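**Riser – progress report to the Clurnholm fund, Jun 19, 2026**

Dear Imelda,

Thank you for your patience while I got this together – it has been a busy spring at Takthorpe, and a happy one. Your grant of £400 for parts and tools is nearly all spent, and I think you'll be pleased with where it went (mostly memory, thermal paste and far more screwdrivers than I'd have guessed!).

We have taken in 137 old desktop computers so far. Each one goes on its side on the slatted bench, the panel comes off, and Costel goes through it properly before anybody decides its future.
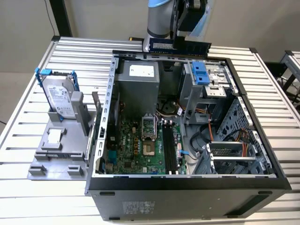
Memory is where the money does the most good. Plenty of the towers come to us with none at all, and a machine that would otherwise be stripped can often go out again once it has a couple of modules in it. Ecaterina has been sorting our stock by type, in labelled trays, and that has saved us a good deal of rummaging.

Processors have been slower going. The sockets have fine contacts that don't forgive a clumsy hand, so we check every one under a good light before a chip goes near it. We had 6 boards with bent contacts in the last batch, and those have gone for spares.

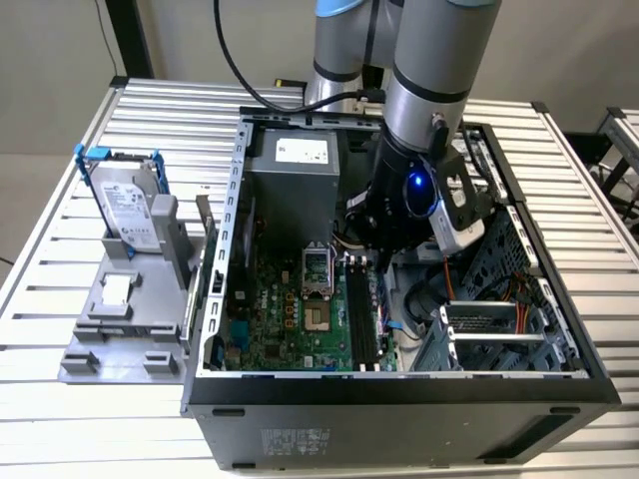

Ionuț has meanwhile written up our checklist, from the power supply through to the drive bays, and it now fits on two sides of paper. I'd be glad to send you a copy.
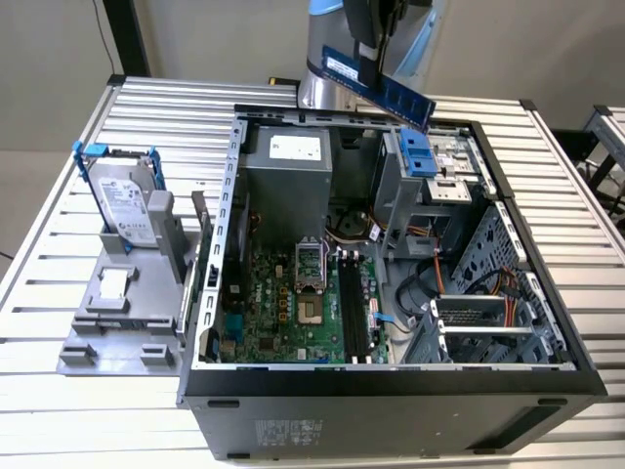 *A memory module over an open Dell tower, processor socket still empty.*

Our next aim is to have 20 finished computers ready for families by September. We are short of hard drives, so if you hear of any going spare, do please ring me.

With warm thanks from all of us,

Paula Zamfir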